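Skivorer 29 quilted mattress topper: long-term notes
September 2023

The Skivorer comes rolled in a plastic sleeve inside a plain carton. Ours weighed more than the label stated, and Maarten Van Acker needed help getting it up the stairs. Allow a full day before putting a sheet on it. The corners were the last part to reach full height.

Fit is good on a standard queen. The elastic straps are sewn into the side band, and none has pulled out after 46 nights. On a deeper mattress they are tight, and the foot end creeps up unless the fitted sheet has long pockets.

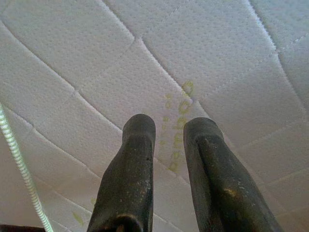
Support is medium-firm. I sleep on my side and had no shoulder pain after the first week. Mieke Geerts, who is lighter, found it too hard and went back to her old Hermans pad. Edge support is weak, so sitting down to put on shoes compresses the side almost to the base.

Heat is the main complaint. In the warm weeks the topper held more of it than the Hermans, and a cotton sheet made little difference.

The cover zips off on three sides and is rated for a cold wash. It took two line-drying days to dry through. Shrinkage was slight, but closing the zipper afterward is a job for two people. 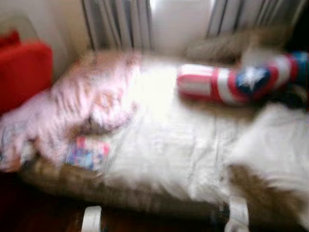
Noise is nil. Motion transfer is low for the thickness – a partner getting up at night registers as a small dip and no more.

The Jarnier is softer and easier to wash, with poorer straps. For side sleepers of average weight in a cool room, I would buy the Skivorer again. For anyone who sleeps hot, the Jarnier is the better choice.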